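Chapter 7

Picking from Clutter: Learning Which Object to Take First

Chapter contents

7.1 The bin-picking problem
7.2 From planned grasps to learned grasps
7.3 Collecting grasp attempts
7.4 Labeling success and failure
7.5 Order of removal
7.6 The Felham experiments
7.7 Limits of the method
Summary, exercises and further reading

What you should know before you start

This chapter uses the camera calibration procedure from Chapter 3 and the grasp quality measures from Chapter 5. If you skipped Chapter 5, read at least Section 5.2, on force closure. You do not need the material on mobile bases. Readers who have not trained a classifier before should work through Appendix B first, as the notation there is used here without further comment.

Key terms

attempt, candidate grasp, clearance, occlusion, removal order, regrasp, support relation, top-down grasp, success label

7.1 The bin-picking problem

A robot that handles one known part on a flat conveyor has an easy life. The part arrives in one of a few poses, the gripper was chosen for it, and the program can be a short list of motions. Most of the effort goes into fixtures and timing.

A bin of mixed objects is a different job. The objects may be rigid or soft, clear or opaque, thin or bulky. They may touch each other, lean on a wall, or hide one another from the camera. The walls of the bin get in the way of the gripper, and the corners are worse than the walls. A grasp that would be easy in open space can be out of reach when the same object lies against the side.

Early systems dealt with this by matching. A three-dimensional model of every object was stored, the camera image was searched for each model, and a grasp stored with the model was carried over to the object in the bin. Matching works well when the models are good and the objects are stiff. It works poorly for cloth, which has no fixed shape, and for clear plastic, where a depth camera often returns the surface behind the object or no reading at all. It also needs new work every time an object is added.

The methods in this chapter drop the object model. The robot looks at the bin, proposes a number of candidate grasps, scores each one, and carries out the best. The scoring function is learned from earlier attempts. It never has to know that an object is a bottle or a glove. It only has to estimate how likely the gripper is to come up holding something.

7.2 From planned grasps to learned grasps

Write the image of the bin as x and a candidate grasp as g. A candidate is given by a position over the bin floor, a height, and a rotation of the gripper about the vertical axis. We restrict ourselves to top-down grasps until Section 7.7. The scoring function is then

q(x, g) = P(success | x, g)

and the controller picks the g with the largest q. If no candidate scores above a threshold, the controller stops and asks for help, or stirs the objects and looks again.

Two decisions hide inside this short formula. The first is what counts as success. In Section 7.4 we call an attempt a success when an object is lifted clear of the rim and is still held when the arm reaches the drop position. A looser rule, such as checking only that the fingers have not closed all the way, gives more positive labels but lets in cases where an object is dragged up the wall and dropped.

The second is how candidates are proposed. Sampling evenly over the floor wastes most of the attempts on empty areas, while sampling only around strong depth edges misses flat and transparent objects. In practice the two are mixed. The mix matters more at the start of training than at the end, and beginners tend to spend too little time on it.

7.3 Collecting grasp attempts

A learned score is only as good as the attempts behind it. The running example in this chapter is the Felham bin study, which used a single arm, a fixed camera and a gray bin on a tabletop. The data set holds 2000 attempts. The objects were drawn from a pool of 74 household and workshop items, and the pool was split before any training took place: 24 items were held out and appeared only in the test runs.

The split should be made by object and never by attempt. If attempts are shuffled and divided at random, the same item turns up in both halves, often in nearly the same pose, and the test score says little about new objects. Several published results have had to be revised for this reason.

Items were tipped into the bin from a tray, with no effort to spread them out. The arm then worked until the bin was empty or until it had failed 4 times in a row. Whatever was left was removed by hand, and the remaining items were logged as unreached. Keep that log if you run a study of your own. The unreached items are the most useful part of the record, and they are easy to throw away without noticing.

Contents were chosen so that each fill mixed stiff and soft items and items of different heights. A low fill is harder than it looks. With few objects present, there is less support, thin items lie flat on the floor, and the fingers must come down close to the surface to get under them. A full bin has more clutter but also more objects standing up where they can be reached.

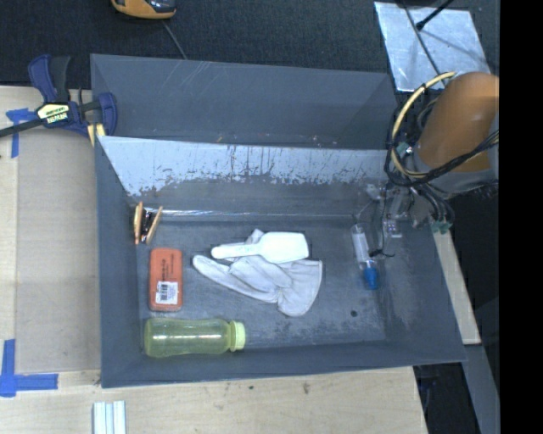 Figure 7.1. A low fill in the Felham bin. The scoop rests on the glove; the case, the bottle and the clear tube lie on the open floor.

The fill in Figure 7.1 raises the question that the rest of the chapter sets out to answer. The scoop and the glove are in contact, and the glove carries the scoop. If the controller goes for the exposed cuff of the glove first, the scoop may slide off and end up flat on the floor, or it may come up with the glove and fall somewhere on the way. If it takes the scoop first, the glove stays close to where it was and is fully uncovered. Neither grasp is wrong by the single-attempt score. A controller that looks at one attempt at a time could rate the cuff higher and still leave itself a worse bin.

We say that the scoop has a support relation with the glove. Section 7.5 gives a way to estimate such relations from the image and from a record of what moved after each attempt. Objects with nothing on top of them are called free. The simplest removal policy takes free objects only, in order of their score. It is a strong baseline, and you should always report it next to anything more elaborate.

The position of an object matters too. The bottle lies near the left wall, which reduces the clearance for a finger on that side. The small item in the far left corner has walls on two sides. For a two-finger gripper, the rotation angle is then limited as well as the position, and a candidate that ignores the walls will look good in the depth image and end in a collision. Section 7.3.2 shows how to mask out these candidates before scoring. The mask is computed once from the bin geometry and reused for every image, so it costs almost nothing at run time.

Box 7.1 Other rigs mentioned in this chapter

Prekent is a two-camera rig used in Section 7.4 to compare labels from images with labels from gripper force. Wihongi is a simulator for filling bins with rigid objects; it does not model cloth, and results from it should be read with that in mind. Rarnness is the grasp scoring code used in the exercises. All three use the coordinate frame defined in Chapter 3, with the origin at the near left corner of the bin floor and the z axis pointing up.

7.3.1 Sampling positions

Let the bin floor be a rectangle of width w and depth d. We divide it into square cells with a side equal to half the finger width. For each cell, we store the greatest height seen by the depth camera, and we mark the cell as unknown if no valid reading falls inside it. Unknown cells are common over transparent objects and shiny surfaces, and along the foot of a wall where the camera view is blocked. They should be kept as a class of their own. Filling them in with the floor height is tempting, but it tells the gripper that it can move freely through a space that has not been measured.

The first step of the sampler draws cells in proportion to the height difference between each cell and its neighbors, with a fixed share of draws set aside for unknown cells. The second step draws a rotation for each chosen cell. Exercise 7.2 asks you to vary the fixed share and plot the number of unreached items against it.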